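Portée d'un capteur 868 MHz posé dans une baie métallique

Posée par Cillian Flanagan – 2 réponses – mai

Bonjour,
J'ai un capteur de température Dusto (868 MHz, antenne interne) au fond d'une petite baie 19 pouces. La passerelle Cismont est à 24 m, une cloison en plaques de plâtre entre les deux. Hors de la baie, aucune perte. Dedans, un message sur deux n'arrive pas. Faut-il changer de capteur ou déporter l'antenne ?

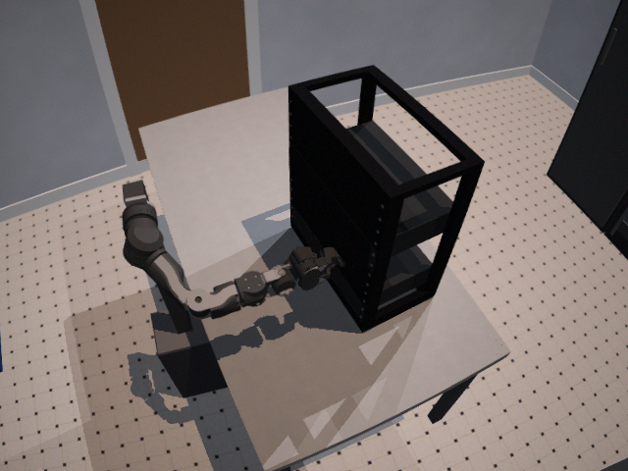

Réponse de Grímur Þorgeirsson (acceptée)

Le changement de capteur ne réglera rien si l'antenne reste interne. À 868 MHz, la longueur d'onde est de 34,5 cm : une tôle pleine se comporte comme un écran, et une rangée de petits trous de montage comme celle qui longe le panneau noir ne laisse quasiment rien passer. Le dessus ouvert, en revanche, est exploitable. Essayez dans cet ordre :
1. Remonter le capteur près de l'ouverture supérieure, à 5 cm au moins de tout montant.
2. Tourner le côté plein à l'opposé de la passerelle.
3. Sinon, passer à un modèle à connecteur SMA, antenne quart d'onde hors baie, câble 50 ohms le plus court possible.
Relevez le RSSI avant et après chaque essai, sur une heure. Une valeur isolée ne prouve rien.

Réponse de ahn_radio

Même souci avec un Taston. J'ai mis un répéteur, réglé.

Commentaire de Cillian Flanagan

Point 1 appliqué : gain de 11 dB, plus de perte depuis hier soir. Je garde le 3 pour la seconde baie – fermée sur le dessus, celle-là.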